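Workberg Commons - Shared Kitchen and Dining Area
Periodic Safety Inspection: Checklist and Comments

Date of inspection: Tuesday, February 7, 2023
Inspector: Lumturie Petek, Building Safety
Accompanied by: Damir Mujić, Facilities
Previous inspection: November
Items reviewed: 53
Satisfactory: 51
Action required: 2

Ratings used: S (satisfactory), A (action required), N (noted, no action). Items rated S without comment are listed in the annex and are not repeated in this report.

Section 1. Exits and Walkways

1.1 Exit doors open fully and without a key. S
1.2 Exit signs lit on normal and backup power. S
Comment: Backup power was tested for the full period required by the building plan. The sign over the north door was replaced after the November inspection and is now in good order.
1.3 Walkways clear to the full marked width. A
Comment: Two stacks of delivery crates were standing inside the marked line next to the pantry. They were moved during the visit. The pantry shelving must be rearranged so that deliveries can be put away on arrival. Responsible: Facilities.
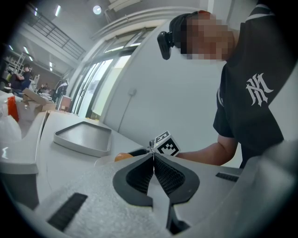

1.4 Floor covering flat, with no raised edges. S
Comment: The seam at the pantry door has been glued down again. It should be checked at each monthly walk-through until the next inspection.

Section 2. Fire Safety

2.1 Extinguishers in place, sealed and within service date. S
2.2 Fire blanket mounted within reach of the cooking range. S
2.3 Range hood filters clean. N
Comment: Filters were last washed by the contractor, Anham, in November. A light film of grease was found on the rear filter. Cleaning is already booked and no further action is needed.
2.4 Smoke and heat detectors tested. S
Comment: All detectors reported correctly to the panel. The panel log was read back 29 days and showed no faults.

Section 3. Electrical

3.1 Outlets near sinks protected by ground fault devices. S
3.2 Cords and plugs free of damage. A
Comment: The cord of the countertop kettle is worn where it enters the base. The kettle was tagged and taken out of use. It is to be replaced, not repaired. Responsible: Facilities.
3.3 Extension cords not used as permanent wiring. S

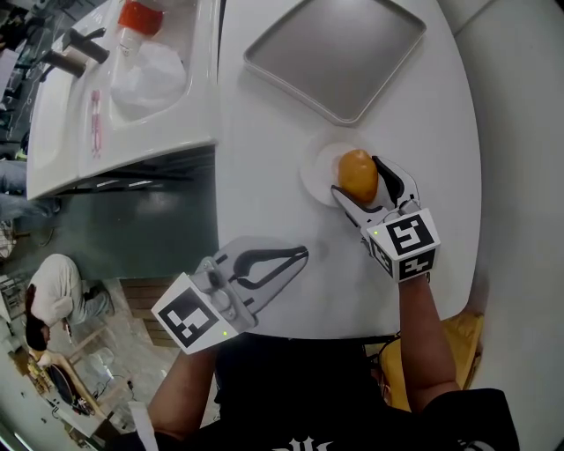

3.4 Electrical panel door closed, with clear space in front. S
Comment: Circuit labels were retyped by Mr. Mujić and now match the current layout. The old handwritten sheet should be removed from the inside of the door.

Section 4. Food Storage and Hygiene

4.1 Refrigerator temperature log complete. S
Comment: Entries are complete for both refrigerators. Initials are missing on several lines - users are reminded that each entry must be signed.
4.2 Raw and ready-to-eat foods stored apart. S
4.3 Handwashing sink stocked with soap and paper towels. S
4.4 Cleaning products stored away from food and clearly labeled. S
Comment: One spray bottle carried a faded label. A new label was applied during the visit.
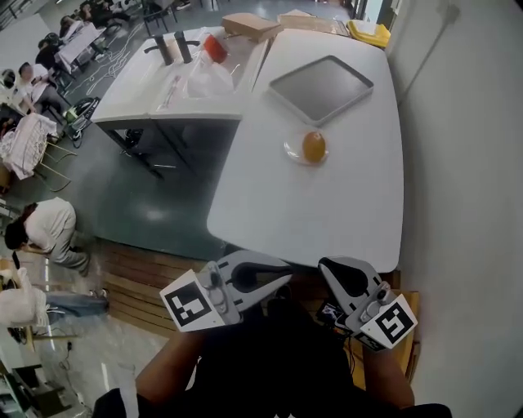 4.5 Waste bins lined, covered and emptied daily. S
4.6 Pest control records available. S
Comment: The Živković service binder is kept in the Facilities office. A copy of the latest report should also be kept in the kitchen folder.

Section 5. First Aid and Information

5.1 First aid kit complete and within date. S
5.2 Emergency numbers posted. N
Comment: The posted sheet still gives the old extension for the Drarnau reception desk. The correct extension is 360. A revised sheet will be sent with this report.

Follow-Up

Items 1.3 and 3.2 are to be closed by Facilities and confirmed in writing to Building Safety. Item 1.3 will be checked again in person.

Signed: L. Petek
Received for Facilities: D. Mujić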